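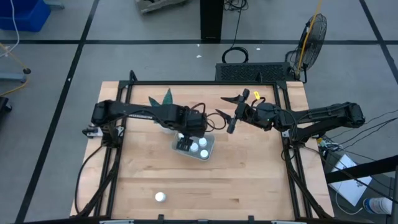 Kindau, November

Project report: does the lake ferry bring visitors to the old town?

The tourist office leaflet says the Donent ferry "opens up" Kindau to travellers. We wanted to know whether people who get off the boat ever walk up the hill, or whether they buy an ice cream at the pier and go back.

Method
We handed out a one-page survey at the landing stage over 4 weekends and got 31 back. Of these, 21 were filled in properly. The rest had missing pages or were from locals going to work, so we left them out. It is a small sample and we don't claim much for it.

Results
Most people stayed by the water. The usual answers were that the steps looked steep, that the signs were poor, and that the last boat left too early. The few who did go up had booked a room at the Urska guesthouse and had no choice.

The leaflet also gives a figure of 2,695 visitors to the Brzozowska house museum last season. We could not find out how they were counted. The museum has one door and no ticket machine — entry is free — and the guest book we looked at was half empty. We would treat that number with care.

Problems
It rained on two of the weekends. Our question 6 was badly worded and half the group wanted it dropped. It is in the appendix with the answers as given.

What we would change
Ask people on the way back, when they know what they did. Print the form in German as well.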